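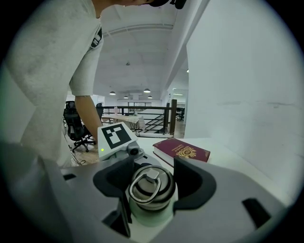 From: Lorne Beaulieu
To: rec-hoops list
Subject: Re: Re: Longest game we've ever had in the league?

Ruwan Herath wrote:

> Went through the old scoresheets again last night and I reckon I've got
> it. Fleton v Bulen, the November semi, four overtimes. The sheet has the
> final buzzer at 11:40 pm and the tip-off was listed for 8:15. That has
> to be the longest game in the history of the competition. I'd like to put
> it on the records page along with the most points in a season (Pavlović,
> 913) unless anyone objects.

I object, a bit.

Not to the game. I was there, and it was long. My trouble is with the word
"longest" and with what you're measuring. Listed tip-off is the time on the
draw. It has never been the time anybody threw the ball up. The under-16s
were on before us that night and they ran over, as they did most weeks, and
then there was the usual carry-on about the shot clock at the far end. I'd
be surprised if we started before 8:40. The sheet has a box for actual
start and it's blank on your scan.

If you go by minutes on the game clock, four overtimes is four overtimes
and I'm happy. But then you have to deal with the Porneo game from the old
hall. That one was also four overtimes, at least according to the
newsletter, and back then the halves were longer. Same number of extra
periods plus a longer regulation equals a longer game. I don't entirely
trust the newsletter either (it once had us winning a match we forfeited)
but you can't leave it out because it's inconvenient.

As for Pavlović and the 913. Does that include finals? His total is given
as 955 on the trophy plaque, and the two can't both be the regular season.
My guess is 913 without finals and 955 with, but it's a guess, and the
records page doesn't say which it uses for anyone else. Before he goes up
as number one I'd want to know that the blokes under him were counted the
same way. Also worth checking whether the 913 has the game that got
replayed. Some scorers crossed those points out and some didn't.

While I'm at it, the career games figure of 1,584 that's been sitting on
the page for years is rubbish. We play 22 rounds. Do the sum. He'd have
needed to start before the town had a court. I think somebody typed career
points into the games column and it's been copied across every year after.

What I'd suggest:

Put the Fleton game up as "most overtimes (4), equal with Porneo" and leave
"longest" alone until there's a sheet with real start and finish times.

Leave Pavlović at 913 with "finals status unconfirmed" next to it. Looks
untidy, I know.

Take the 1,584 down tonight.

Does anyone still have the old hall scorebooks? Last I heard they were in a
box at the Bulen clubrooms, but that was before the renovation. I can drive
over, it's only 90 km, as long as someone checks they're there first. I've
made that trip for nothing once already.

Lorne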